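The Little Green Box That Ate My Evening 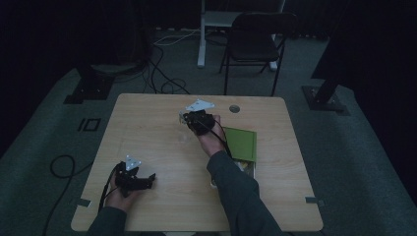 The green box on the table, lid already a touch open.

I have a weakness for boxes. Give me a good one with a lid and I'll find something to put in it, usually something I should have thrown out in May! So when my editor asked for a piece on clearing the decks at home, I knew I'd be starting with a table and a box, and that it would take me far longer than it should.

My friend Sebastian Ursu (tidiest man I've ever met, alphabetical spice rack and all) swears by what he calls the bare top rule. One table, one box, 20 minutes. You open it, you deal with what's in it, and you don't get to fetch another until you're done. I managed 7 minutes before I wandered off to put the kettle on.

The table matters more than I'd expected, mind you. I like pale wood for sorting because small things show up on it, and rounded corners are a blessing if you bruise like I do. Mine at home is a Brivska I bought second-hand, and it has had two coats of oil and a great deal of tea on it over the years.

As for my own box, it was receipts. Receipts and one birthday card I'd never posted, which is going out tomorrow with a very long apology inside.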